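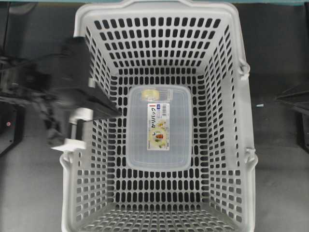
How long should you soak dried beans before cooking them?
Eight hours in cold water is enough for most kinds. Chickpeas do better with 12.

Pick through the beans first and throw out any stones or shriveled ones. Rinse them, put them in a large bowl and cover with three inches of water. They swell a lot, so use a bigger bowl than you think you need. 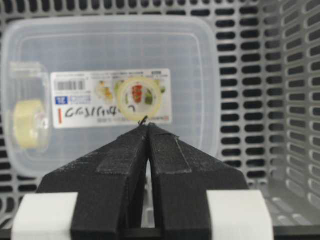 Drain off the soaking water and move the beans to a heavy pot with fresh water and a teaspoon of salt. Bring to a full boil for 10 minutes – don't skip this with red kidney beans – then turn the heat down to a low simmer.

Black beans take me 40 minutes once they are simmering. Old beans take longer. Start tasting at 32 minutes and try a few from different parts of the pot.

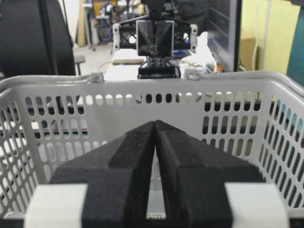
Leave tomatoes, vinegar and lemon juice out until the beans are soft, as acid keeps the skins tough. Cool them in their liquid and keep them in the fridge for up to four days, or freeze in two-cup portions.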